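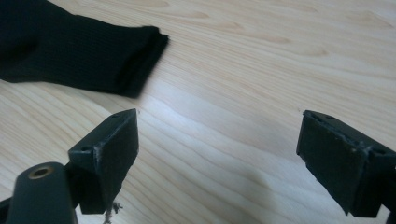
June 3, 2024

Wokanach, rehearsal room notes. Act 2, second pass.

Started with the pharmacy scene since Orvokki had the new pages. The cut from May is in: Lahlou no longer explains to his sister why he stopped taking the tablets. He just says he's going out for milk. Plays better. The sister's line "You said that on the phone" now has nothing to answer, so it needs to move up or go. Left it in for today.

Ran it sitting, then standing. Standing was too busy. Went back to sitting and kept only his cross to the window.

Page 229 of the bound draft is still wrong. It has the mother's name as Catance in the heading and Stornetti in the dialogue. Stornetti is the married name and she shouldn't be using it before the hospital scene. Sandrine will fix it in the master file. Everyone else please correct by hand and don't reprint.

Sound: tried the hospital corridor under the kitchen scene at low level. You can't tell what it is, but the room feels larger. Keep. The phone ring came in late both times -- the cue is on the word "Tuesday" and that word was cut two drafts ago. New cue is the chair.

Light: nothing new. Want to see the window state at 100 percent before we decide it's too much.

Long talk after the break about whether the mother knows. Sandrine thinks she knows from the first scene and is waiting to be told. Orvokki wrote it so that she finds out at the table, when he doesn't finish his sentence. We ran it both ways. With the first version the dinner is slower and she is harder on him. With the second she has more to do, but the early scenes go a bit flat. No decision. My preference is the first, with the pause before "eat something" shortened.

Watch the volume in the argument. He goes up too early, and by the time she says "I'm not your doctor" there is nowhere left to go. Try it next time with him staying quiet until she picks up the coat.

Timing for the act, with stops taken out, is still long. The kitchen scene is the place to look. The business with the plates can lose half.

To do
Move or cut the phone line -- Orvokki
Names in master file -- Sandrine
New chair cue into the prompt book -- me
Ask about the second door, which sticks and is masking his entrance

Next call starts from the coat, then the hospital scene if there's time.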